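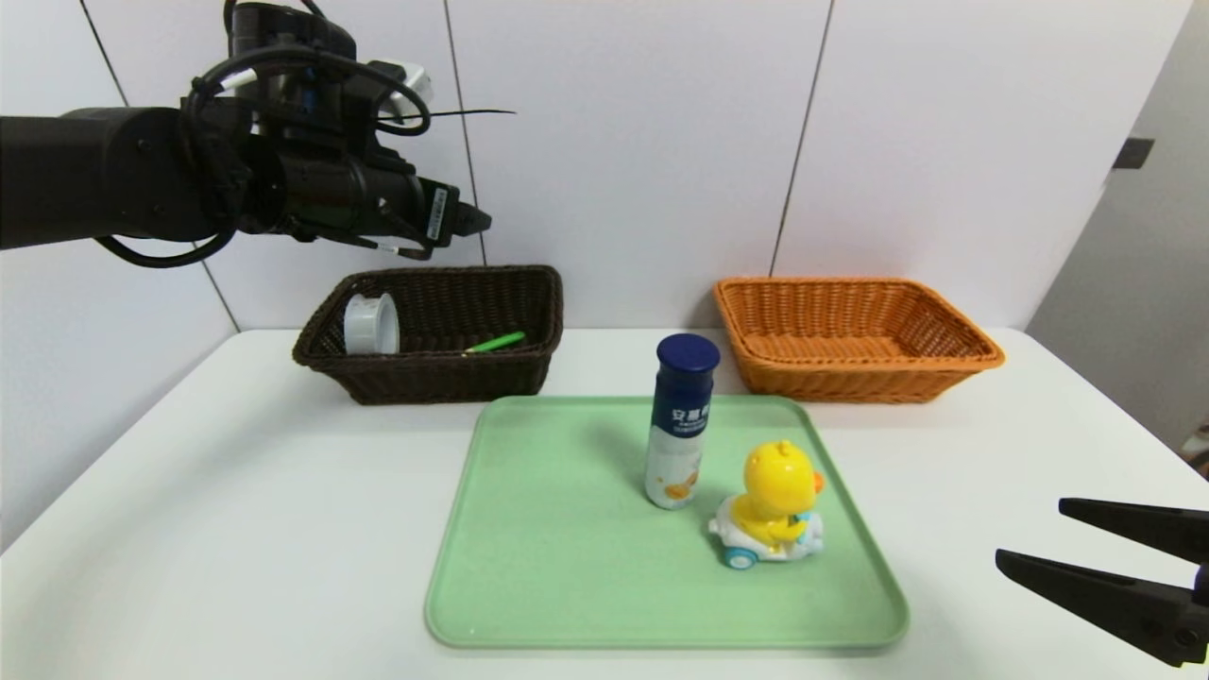
The two baskets at the back of the table, dark one left, orange-tan one right.

From: Yolanda Lindqvist
To: shared-workroom list
Subject: Re: Re: baskets on the white table
September 2021

I've read the proposal below twice and I'm still not sold, so let me answer it in pieces before we all agree to something out of politeness.

> Following up on the Nidden thread. The idea is that everything
> loose on the white table goes into one of two wicker baskets at
> the back, by the tiled wall. Dark brown basket is for things in
> use: tape, markers, that kind of stuff. The orange-tan one is for
> things that need to go back to the supply closet. Whoever leaves
> last empties the orange one. No labels needed, the colors do the
> work. If it goes well we buy the same pair for every table in
> Shboul and Helix. Vornaseck has them in the fall catalog and we'd
> get a price break at 200.

First, the colors. I'm looking at the picture at the top and yes, one is clearly darker than the other. But someone walking in cold sees two wicker baskets of about the same shape and size, side by side, and drops the marker in whichever is closer. "The colors do the work" only holds if you already know the rule. Half the people who use that room come in once a month and don't read this list. I'd put a tag on each rim. It can be masking tape and a pen, I don't care how it looks.

Second, what's in them. The dark one has a roll of tape standing on its edge and a green marker or pen, and the other one looks empty. Fine. That's a tidy basket, and I'd call it tidy too. But a roll of tape and a marker would be tidy in a soup bowl. I want to know what it looks like in November when there are six rolls of tape, four of them with an inch left, and a pile of dead markers that everyone is too nice to throw out. Our old plastic bin in Helix started out very neat too. When I finally turned it over there was a pair of kitchen scissors in there that people had been asking about since spring.

Third, wicker. I know it's nicer to look at than plastic and I'm not going to fight about taste. But you can't wipe it. If a marker goes in without its cap you've got a green basket. Small things like pushpins and binder clips find their way into the weave and stay there. If we're set on wicker, could we at least cut a piece of cardboard for the bottom? Also the sides taper, so you lose room at the bottom, where most of the small stuff ends up. A straight-sided tray would hold more on the same patch of table.

Fourth, "whoever leaves last empties the orange one." Who is that? In Nidden people drift out at all hours and the last one out is usually holding a coat and a phone. We had the same rule for the coffee pot and you all remember the coffee pot. I'd sooner pick one person per week and write it on the closet door.

On the order, please don't. A price break at 200 is only a bargain if you need 200 baskets. Shboul and Helix put together don't have anywhere near that many tables, and I don't want to store the leftovers. The closet is full of the last bargain, 314 clear sleeves in a size that fits none of our binders. (I did count them. It was a slow afternoon.)

I do agree with part of this. Keeping the baskets back toward the wall is right, the front of the table should stay clear for work. And two is better than one, if only so the returns don't get mixed up with the things people reach for all day. I'd even go along with the dark one as is, starting tomorrow. It's the returns basket I don't believe in. My guess is it stays empty for a while because people forget it's there, and then it becomes the place for lunch containers and single gloves.

So here's what I could live with. Tags on both, cardboard in the bottom, a name on the closet door, and nothing ordered until November. If the tape and the marker are still easy to find by then, I'll say so on this list and you can all forward it to each other.

One question for whoever wrote the original note, which came through to me unsigned: are the pens that belong to the sign-in sheet supposed to go in the dark basket too? Because then the sign-in sheet won't have one.

Yolanda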